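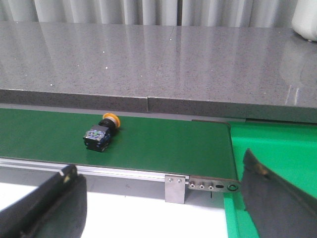
Druvthorpe, im Februar

Zuführband Dreller 355 für Roboterzellen: Einrichtung und Pflege

Das Zuführband Dreller 355 stellt Einzelteile für die Entnahme durch einen Roboter mit Zweifingergreifer bereit. Der grüne Gurt läuft in einem Rahmen aus Aluminiumprofil mit Längsnuten, an dem Halter und Sensoren ohne Bohrarbeiten befestigt werden können. Not-Halt-Taster und vergleichbare Bauteile dürfen liegend aufgelegt werden.

Einrichtung
Vor dem Einlernen der Greifpunkte ist das Band waagerecht auszurichten und der Gurt zu spannen. Die Kamera am Handgelenk wird bei stehendem Band abgeglichen. Die Greiferfinger dürfen in keiner Stellung die Endplatte berühren; die Annäherung erfolgt von oben.

Wartung
Gurtlauf prüfen: alle 40 Betriebsstunden
Schrauben der Endplatte nachziehen: alle 200 Betriebsstunden
Gurt reinigen: trocken, mit fusselfreiem Tuch

Bei allen Arbeiten ist die Zelle spannungsfrei zu schalten. Ersatzgurte und Endplatten sind über Zonetti unter Angabe der Baugruppe 33 zu beziehen.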